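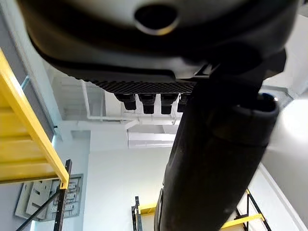 A robot arm that picks parts off shelves has to know where it is, and for most of the past decade the usual way of telling it has been to stick printed markers on everything it might need to find. The group at Toom, a warehouse automation lab on the industrial edge of Prutimham, has spent the past year trying to do without them. Their method asks the arm to stop what it's doing every so often, turn its wrist camera away from the job and look up. What it gets back is a view like this one: white pipes on a white ceiling, a yellow upright with its rungs, a bit of grey panel on the wall, and across the top and right, taking up a good share of the picture, the robot's own dark bodywork with a row of stubby black connectors hanging under it. From the parts that belong to the building, the software works out how far the arm's idea of its own position has wandered. From the parts that belong to the robot, it works out whether the camera has been knocked.

The method is called Grurkon, a name left over from an earlier project that had nothing to do with ceilings. The lab has now published its first long trial, and the result is good enough that two integrators have asked for the code. It also has some holes in it, which the people who ran the trial are happy to talk about.

The drift problem

Industrial arms are repeatable machines. Send one to the same joint angles twice and it will arrive at very nearly the same spot both times. Trouble starts when the arm has been bolted to something that moves, or when a camera has been bolted to the arm. Bases get bumped by pallet jacks. Camera brackets loosen. A technician takes the wrist camera off to clean it and puts it back on a hair crooked. The arm goes on being repeatable, and the thing it's repeating is slightly wrong.

In a factory cell with a fence around it, this gets fixed with a calibration board. Somebody holds up or bolts down a printed grid, the arm looks at it from a lot of angles, and the numbers are solved again. In a storeroom that runs all day, the board gets lost or bent, or it gets skipped. Tõnu Lapiņa, who leads the work at Toom, visited several sites before starting the project and asked to see the board at each one.

"At one place it was being used as a clipboard," he says. "It was a very nice clipboard. Flat."

Markers are the alternative, and they have their own upkeep. They peel, they fade, and they get covered by stock. Shelving in a working warehouse is also reconfigured far more often than the people selling robots like to assume, and each time a bay moves, every marker on it has to be surveyed in again.

Looking away from the work

Lapiņa's idea was to use the parts of the room that have no reason to change. A pallet rack might be moved in October and moved back after the Christmas rush. The sprinkler main stays put, and so do ducts, conduit, roof steel and the corners where walls meet.

The catch is that those things are hard to look at. Ceilings are mostly one colour. Pipes are painted to match. Lights blow out whole patches of the picture, and from some angles the wall behind the arm goes so bright that the camera can't find an edge in it. Ordinary feature matching, the kind that finds corners and speckles and lines them up between two pictures, does poorly. When the lab tried it first, the software latched on to the most detailed thing in view, and that was usually the robot.

So the second version of Grurkon splits each picture in two before it does anything else. A mask, learned from a few minutes of the arm waving around, marks which pixels are robot and which are room. The room half goes to a line matcher that cares about long straight edges and pays little attention to texture. Pipes suit it well. A pipe that drops down a wall and bends into a horizontal run gives it two directions and a corner to pin them together, and a pale pipe against a pale ceiling still throws enough shadow to leave an edge.

The robot half was going to be thrown out. One of the lab's graduate students suggested keeping it. Any part of the arm that can be seen from the wrist has a known place in the robot's own geometry, so if the joint angles say a housing should show up at a certain spot in the picture and it shows up a little to the left, the camera mount has shifted. Shapes that repeat at a small scale, such as vents, seams, plugs and bolt heads, turned out to be the most useful. Smooth curved covers are the least useful, as their outlines slide around depending on where you look from.

With both halves in hand, the software can tell two faults apart. If the robot half is fine and the room half is off, the base has moved. If both are off by matching amounts, it's the camera. Older methods would give you one number and leave you to guess.

Seven weeks at Nirkullow

The trial ran at Nirkullow, a plumbing and hardware distributor whose main storeroom is a short drive from the lab. Toom put in an arm on a wheeled base, parked beside a small-parts aisle, and let it work the day shift for seven weeks. Its job was dull by design. It picked boxed fittings off a shelf and put them in a tote.

At set points in the shift the arm broke off, swung its wrist up and took a look. A full check takes 60 seconds, most of it spent moving between viewpoints. Over the trial it did 587 of them. The lab also had a laser tracker on loan for checking the answers, and after hours the team would shove the base or loosen the camera bracket by a measured amount, then see what Grurkon made of it in the morning.

It caught every deliberate shove of the base. Camera shifts were harder. Large ones were found and corrected without help, but when the bracket was twisted very slightly, the software sometimes split the blame between camera and base and got both a bit wrong. Lapiņa puts this down to the viewpoints. If the arm looks up from poses that are too much alike, a small twist of the camera and a small tilt of the base look nearly the same.

The measure Nirkullow cared about was picks. The arm attempted 1443 of them during the trial, and the team went back through the logs of every failed one. Most failures had to do with the gripper or with boxes stored the wrong way round. Misses that could be traced to position error were rare and bunched in the first week, before the spacing between checks had been shortened.

What doesn't work yet

The first limit is light. The aisle at Nirkullow has windows down one side, and late in the afternoon the sun came in low and wiped out one of the walls. The software handled it by refusing to give an answer, which is the behaviour the lab wanted, but the arm then carried on with its old numbers until the sun had gone. A camera with better range in bright scenes would help. It would also cost more than the one on the wrist now.

The second is shelving. Grurkon is supposed to ignore racks when it builds its picture of the room, and it does this by height: anything below a set line is treated as movable. Tall uprights cross that line. In one early session the matcher tied itself to the edge of a coloured rack rail, a strong, straight, high-contrast edge and just the sort of thing it was built to like, and then reported that the building had shifted when the rack was moved over. The current version keeps a list of edges that have ever been seen to move relative to the others and stops trusting them. That fix needs them to move at least once.

Then there's the time. A minute doesn't sound like much, but a storeroom manager sees an arm that has stopped picking and is staring at the roof. Staff at Nirkullow took to calling it a smoke break. The lab is now testing a shorter check that grabs pictures while the arm is already swinging between shelf and tote, with no stop at all. Motion blur makes the lines thick and the answers looser, and Lapiņa thinks the likely arrangement is a loose check on the move, with the full stop kept for when the loose one looks odd.

Nirkullow has kept the arm on. The lab is also looking for a second site, ideally one with a suspended tile ceiling, where the pipes are hidden and all the method would have to go on is a grid of identical squares. Lapiņa expects it to fail there at first. He has asked the student who saved the robot half of the picture to work out how badly.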